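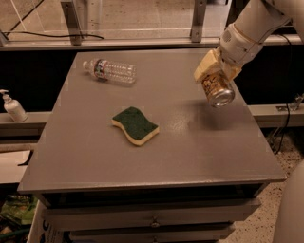 A kitchen sponge and a plastic water bottle on a grey cabinet.

Small waste, large bills: Rallham looks again at household refuse

The district of Rallham has collected household refuse from the kerb since 2000. In that time the number of homes on the collection route has risen to 2353, while the sorting hall at Dalsgaard has kept the floor space it opened with. The council's latest review, published in October 2026, considers what residents put into their bins and what the district pays to deal with it.

The review was led by Grethe Kvaran, head of environmental services. Her staff examined the contents of 466 bins from 18 streets. Plastic bottles were, for the most part, placed in the correct container. Mixed articles caused greater difficulty. Scouring sponges, toothbrushes and padded envelopes combine materials which the hall has no means of separating, and many households had placed them with plastics in the belief that they would be recycled.

"Residents are willing to sort, and our printed guidance has let them down," Ms Kvaran told members. The leaflet now in use was written before the present contract and omits most kitchen and bathroom goods.

A new guide will be delivered to every home in March. It will list common articles by name and will state plainly which belong in general waste. Bottles should be emptied before collection, and caps may be left on.

Unnur Hafstein, who manages the Dalsgaard hall, has asked the council to consider a second sorting line. The cost would fall partly on the district and partly on the neighbouring parish of Kiner, which shares the site. Kiner has yet to reply. Until it does, the hall will continue to work a single line, and loads that contain too much mixed material will be sent for disposal at the district's expense.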